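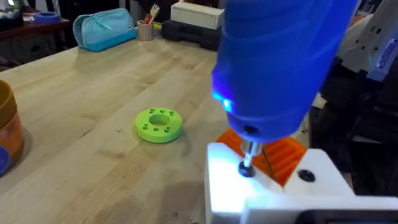
The Fix-It Table Is Back for March

Well, friends, we made it through another winter, and if your house is anything like mine you have a small pile somewhere (ours is on top of the dryer) of things that stopped working between Thanksgiving and now. A lamp that flickers, a chair with a leg that has opinions, the handle off the good saucepan. I'm so happy to tell you that the Fix-It Table is starting up again this month in the back half of the Gemside reading room, and you should bring that pile along!

For those of you who are new to the neighborhood, and there are a lot of you since the Vachon building opened, it works like this. You come in with your broken thing, you sit down next to someone who likes broken things, and the two of you take it apart together. There's no charge. We do ask that you stay with your item and lend a hand, even if all you do is hold the flashlight and keep track of the screws. My neighbor's boy learned to rewire a plug that way last fall and has been eyeing every lamp in their house ever since, which his mother has mixed feelings about.

Doors open at 2 and we start our last repair a little before five, so that everybody has time to sweep up. If you have something that looks like a long job, a sewing machine, say, or one of those old mantel clocks, please come early. Clifford Doucette will be on clocks and small motors again. He asked me to pass along that he would dearly love for people to bring ALL the pieces, including the ones you think don't belong to it. Last season he spent most of an afternoon on a Muria kitchen mixer whose missing washer was sitting in a dish on the owner's windowsill the whole time.

Rhonda Després is back too, with her mending basket and her very good lamp. She'll do zippers, hems, elbows and the odd teddy bear. She is not taking curtains this year, and I promised her I'd put that in writing, so there it is. If you want to learn darning she's happy to teach it, and she keeps some extra needles for beginners, but bring your own sock (a clean one, please, she said to say please).

We finished last season with 200 items across the table, and Clifford, who keeps the notebook, says a good many of them walked out working. The rest got a fair diagnosis and a decent goodbye. We also had $1,290 in the donation jar by the time we closed up in the fall, and I can't tell you how touched we all were, considering most of it came in ones and fives. It has gone toward glue, fuses, thread, sandpaper, a new extension cord and a proper set of screwdriver bits to replace the mismatched ones we'd been passing up and down the table for years. There's enough left over to keep the coffee going through summer.

A few things we can't take: microwaves, anything that runs on gas, and anything too heavy for one person to carry up the steps on the Clatard Street side. If you use a wheelchair or a walker, or you're just not fond of steps, come around by the parking lot and knock on the green door. I sit right beside it and I'll hear you.

We could also use 7 more folding chairs, if anybody has some sitting in a garage. They don't need to match. They don't even need to be in good shape, seeing as they'd be coming to the right place. And if you bake, well, I won't say another word, except that the lemon bars in October were gone before I got my coat off and I've been thinking about them all winter.

Sign-up is on the clipboard by the reading room desk, or just turn up and take your chances. Leave a note on the clipboard if you'd like to help at the table yourself, and put down what you're handy with and the best time to call.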